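Wednesday, March. Bench notes, Brorari two-arm kit (trial unit from Arnisden)

Second proper session with the Brorari and I have opinions! Erhan, skip to the bottom if you only want to know what to tell Arnisden on the phone. Everybody else who's going to have a turn on it, please read the setup part first so you don't lose a morning like I did.

**Setup**

The quick-start card is fine right up to the point where it wants you to name the arms. It says "left" and "right" but never says whose left. I went with left as seen from the operator's stool, wrote it on tape, and stuck the tape on the power supplies. If you swap them the software doesn't complain at all, it just mirrors everything, and you sit there pushing one way while the gripper wanders off the other way. Fun for a minute!

Firmware update went through on the third try. The first two stalled at the same spot and I don't know why. I changed the USB port and it worked, so make of that what you will.

Homing takes 17 seconds per arm from a cold start. The brochure says "instant." Hm.

**What I like**

The motion is really nice. Smooth on the long reaches, no shudder when it stops, and I could bring the gripper down next to something small without knocking it over (mostly). The wrist has more travel than I expected for a kit at this price, and you can get the fingers in low and from the side, which the old Simport arm never managed without a weird detour over the top.

The teaching mode is the best part. You grab the arm, drag it where you want it, hit the pedal, next point. I had a full pick and place routine saved before my coffee was gone. Saving and renaming routines is easy too. Deleting them is not, there's a confirm box that opens behind the main window. Alt-tab and it's there.

**What I don't like**

Cable. The one running along the arm has too much slack in it for my taste, and when the elbow folds all the way it swings out to the side. It hasn't caught on anything yet but I kept flinching. Clips would fix it. I asked if clips come with the kit and Arnisden say they're in the "integration pack," which costs extra, and I made a face.

Finger pads are slippery on anything glossy. I put a strip of the rubbery tape from the drawer on one set and it's a lot better, but then the pads don't close fully and the software reports a held object when there's nothing there. Haven't found the threshold setting. Cortés manual (the software is theirs, Brorari only rebadge it) mentions a "grip confidence" value on page 4 and then never again.

**Cube runs**

Small printed cubes, spread out on the big table at odd angles, one arm working and the other parked. I'm deliberately not squaring them up. If we buy this thing it'll be picking parts that got tipped out of a bin, and those don't arrive lined up with the table edge.
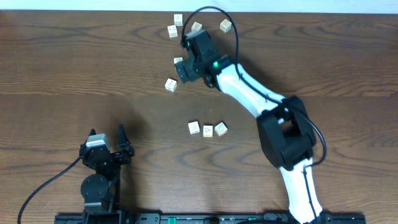 Straight ones it gets almost every time. The turned ones are where it gets interesting, because the wrist has to commit to an angle early and if it's a little off, one finger lands on a corner and the cube spins away. Slowing the approach down helped more than any of the clever settings did. I ended up at speed 3 for the last bit and left the long moves on full.

Close neighbors are still a problem. When two cubes sit near each other the open fingers want more room than there is. You can narrow the opening in the routine, but it's one value for the whole routine and not per point. I've put that on the list for Arnisden.

Didn't get to handing a part from one arm to the other. Next session.

**For Erhan's call**

- can the opening be set per point?
- where is grip confidence hiding
- clips: included or we send it back (be nice about it)
- can we keep the trial unit until the end of the month

Leaning yes if they sort out the first one. Table's booked for me again tomorrow afternoon, so please leave the tape labels on!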